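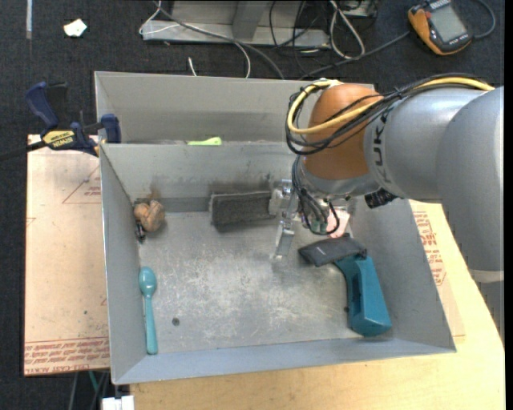

What the failed grasps were worth

Aug 4, 2024

I said in May that I would write up the grasping runs once we had a number I trusted. We have one now, and it's smaller than the one I was hoping for, but it has held up through two repeats.

The question was simple. Our bin picking setup learns where to close the gripper by trying, recording what happened, and training on the record. Most of the early tries fail. Adalberto Prado, who wrote the first version of the training code, had been throwing nearly all of the failures away. His reasoning was that a miss tells you very little, and there are so many of them that they swamp the successes. I wanted to keep them and label them by the kind of failure.

We ended up with four labels: closed on nothing, touched and pushed away, lifted and dropped, and blocked by the wall. The last one I added late. Anything lying tight against the side of the bin, like the teal spoon, needs the gripper to come down in a narrow band, and the planner often refuses before the fingers get anywhere near. I had been counting those refusals as ordinary misses, which was wrong. The arm never tried, so they say nothing about the grasp.

The data is 1,000 attempts, all into the same metal bin, with the objects swapped between sessions. We call the logging program Tak, for no good reason. It saves a picture before the move, the planned pose, the gripper width at the end, and the width again after the lift. The failure labels come from those two widths and the planner status. I checked 100 of them by hand against the pictures and changed only a few, mostly flat soft things where the closed width is close to zero even when the grasp is good.

Then we trained two models. The first used successes plus random negatives, the way Adalberto had it. The second used successes plus the labeled failures, with the wall cases left out of the grasp score and used for a separate reach score. Both had the same network and the same training time. We tested each one on 300 new attempts, using objects that weren't in the training set.

The second model picked more. The gain was clear on small hard objects and on anything near a side wall. On flat objects there was no difference that I would defend. On brushes it did slightly worse at first, because it had learned to avoid bristles altogether (a lot of "touched and pushed away" came from bristles) and would go hunting for the bare end even when that end was jammed against something. More brush data mostly fixed this, but I'm not counting those runs in the result.

The part I didn't expect was "lifted and dropped." I had assumed it would be the most useful label, as it is the closest to a success. Taking it out hardly changed anything. Taking out "touched and pushed away" cost us most of the gain. Osvaldo Aguiar thinks this is about our gripper, which has narrow fingers and tends to shove a thing before it closes on it, and that a suction tool would give a different answer. He may be right. We haven't tried it.

A few cautions. It's one arm and one bin. The floor of that bin is scratched and cloudy across the middle, and the model has seen a lot of that floor, so I would not be surprised if a clean bin threw it off. Adalberto wants to lay something plain over the metal and run the test set again. The lighting was also the same the whole way through.

I showed an early version of this at the Briledstead meetup and someone asked why we didn't do it all in simulation. We did try, with a package called Burkari. The rigid objects behaved well enough. The pouches and the bristles did not, and those are the ones that give us trouble on the real arm, so I stopped after 2 weeks.

The labels and the script that makes them are in the Trudden folder on our group page. The pictures are not up yet - the set is large and I still need to sort out the file names from the first sessions, when the clock on the logging machine was wrong. If you only want the widths and the planner status, those are complete.

Next is the reach score. At the moment it's a yes or no, and I'd like it to say how far off the wall the gripper would need to be. Osvaldo has started on that.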